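COMMUNIQUÉ DE PRESSE, octobre

Robots en magasin : Visteo ne signera pas pour la mise en rayon
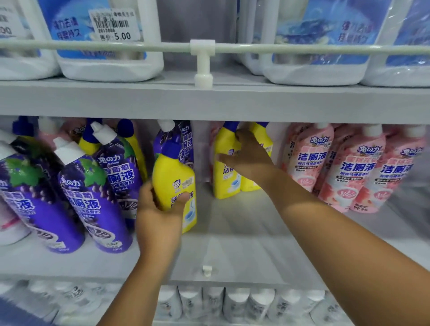 Un rayon d'entretien, 249 passages, un bilan maigre

Visteo publie les résultats de l'essai mené avec l'intégrateur Skastari dans son magasin de Ruddock. La question posée était simple : une machine peut-elle tenir un rayon de produits ménagers sans qu'un employé repasse derrière elle ? Pour l'instant, non.

Sur 249 passages au rayon des nettoyants WC, 70 ont été menés à terme sans intervention. Les autres ont demandé un coup de main, parfois pour un simple flacon tourné du mauvais côté. Flacons jaunes, violets ou roses, bouchons inclinés, étiquettes à présenter de face, voisins à ne pas bousculer au fond de l'étagère : un employé formé en une matinée s'en sort très bien.

« On nous avait promis un rayon autonome en 24 semaines. Je veux bien revoir une démonstration, mais je ne la paierai pas deux fois », déclare Soledad Tejada, directrice des opérations de Visteo.

Skastari conteste en partie cette lecture. Gwilym Howells, son responsable technique, estime que le taux de réussite progressera avec davantage de données. Visteo en prend note et demande à voir.

Le déploiement prévu à Zalevness est suspendu. Aucun poste de mise en rayon n'est supprimé ni redéfini.

Contact presse : Anwara Talukder, service communication, Visteo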